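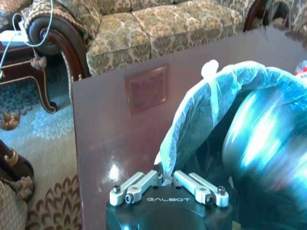
Plallavis House Residents' Club, Housekeeping Group

Clearing the lounge table

The lounge gets used most evenings and the coffee table collects whatever people put down. Clearing it is a short job if the bin is sorted out first.

Fit the bag before you touch any rubbish. Shake it open, push the bottom right down into the bin and fold a wide cuff over the rim. If it keeps slipping, tie a small knot in the spare plastic at one side. Blue bags are in the hall cupboard, and we have 162 left until the October order. 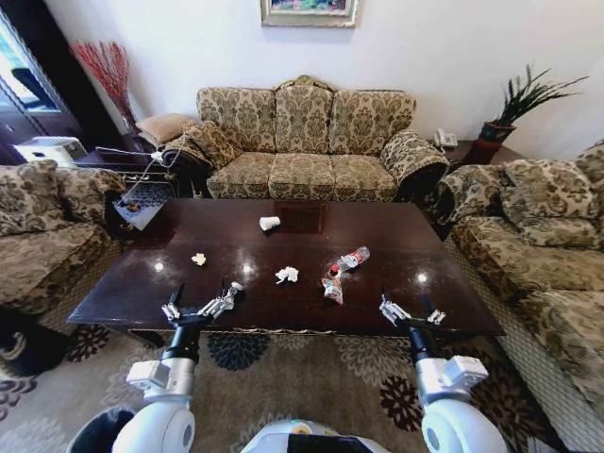 Words by Ilse Ostermann

Cups and bottles come first. Tip a cup before lifting it, over the bin, in case there is a mouthful left. Bottles should be emptied in the sink with the cap put back on. Then pick up wrappers and tissues. Press a tissue round any crumbs so they go in the same trip.

Leave the cloth until the table is bare. A varnished top shows every smear, so use one that is only just damp, follow the grain, and dry it straight away. Do not spray polish near the sofa or the armchairs. It leaves a mark on patterned fabric that you only see in daylight.

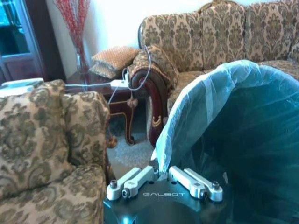

Khoa Lò wrote in to say that a folded sheet of newspaper under the liner saves washing the bin after a leak, and that two spare bags kept beneath it make the next change quicker. We have tried both in the lounge and will carry on with the newspaper. The spare bags went missing.

Small bins can be carried to the mess. Wipe the base before standing one on a polished table, or put a cloth under it.

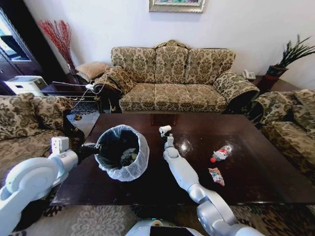

Tying up and taking out

Stop when the bag is three-quarters full. Lift the cuff, press out the air and knot it. Bags go in the outside bin by 9 pm.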